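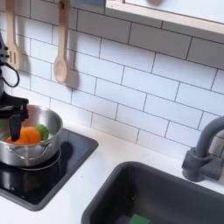
The Night Train to Sirnholm

I was eleven the winter my aunt took me over the mountains on the night train, and I still think it was the best thing anyone has ever done for me!

We left from Clestau in December, on track 2, with snow coming down so thick that the engine looked like it was wearing a fur hat. My aunt had one suitcase and I had three bags, one of them full of nothing but books and a jar of pickles (I had been told the trip was long, and I took that seriously). The conductor punched our tickets and told us we were in car 67. There were only nine cars on the train. I asked him where the other fifty-eight were and he said, very gravely, "Resting."

Oh, I loved him right away.

Our compartment had green seats that folded down into beds, a little lamp with a pull chain, and a window you could open two fingers wide if you leaned on it. I leaned on it all evening. The air smelled of coal and pine trees and cold iron, and every time we went around a bend I could see our own lit windows curving ahead of us, yellow on the snow, with people in them eating sandwiches and playing cards and arguing and brushing their hair.

"You'll freeze," said my aunt, and handed me her scarf and went back to her crossword. She never once told me to close it.

Supper on the Mountain

Somewhere past Burnetti the train began to climb. You could feel it in your back. The wheels changed their tune, slower and deeper, and the pickles slid down the table toward me as if they'd been sent for.

A bell rang in the corridor and we all went along to the dining car, holding on to the walls and laughing at each other. There was soup, and there was bread with seeds on it, and there was a woman across the aisle in a magnificent purple coat who told us she had crossed this pass 100 times and had slept through it 99.

"And the other time?" I said.

"That's tonight," she said. "I'm staying up. I want to see the lake."

I hadn't heard about any lake! My aunt hadn't either. The woman leaned over and drew it for us on a napkin with the wrong end of her spoon, dipping it in her soup to make the marks, so the whole map was tomato. The tunnel here, the bridge here, and then, for as long as it takes to say your own address, the lake, far down on the left side, black as a piano.

I folded up the napkin and put it in my pocket, where it ruined my good trousers completely.

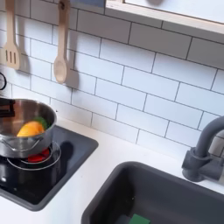
The Lake

I meant to stay awake by pinching my arm. That worked until midnight. After that my aunt took over, and she had a better way, which was to tell me the worst meals of her life in order, starting with her first apartment in Tamihana.

She'd rented one room over a shoe shop, and the kitchen was so small she could stir the pot from her bed. She cooked cabbage in it for a month. She cooked an eel, once, and the neighbors came up to ask if she was well. I laughed so hard I got the hiccups, and I was still hiccuping when the whistle blew and the tunnel swallowed us up, lamp and window and everything, with a roar like a waterfall.

I counted under my breath. I held on to the window strap with both hands. 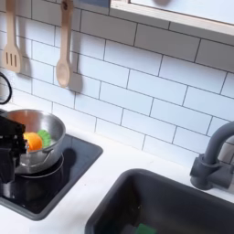

We came out of the tunnel onto the bridge and there was the lake. The snow had stopped. The moon was sitting on the water, huge and wobbling, and the mountains stood all around it with their hoods up. Doors were banging open down the whole length of the car, and people were running out in their socks to press up against the glass, and the woman in the purple coat was shouting, "There! There! Didn't I say?" My aunt put her chin on top of my head. I have a kitchen of my own these days, and a wooden spoon hanging up against white tile, with its shadow slanting down beside it, can take me straight back to her: cabbage, eel, hiccups, moonlight, all of it at once. I said my address out loud, as slowly as I could, house number 511 and the street and the town and the country, and I was just starting on the planet when the trees closed in.

We rolled into Sirnholm at breakfast time. The conductor lifted down my bags and shook my hand.

"Did you find the other cars?" I asked him.

"Shh," he said. "They're still asleep."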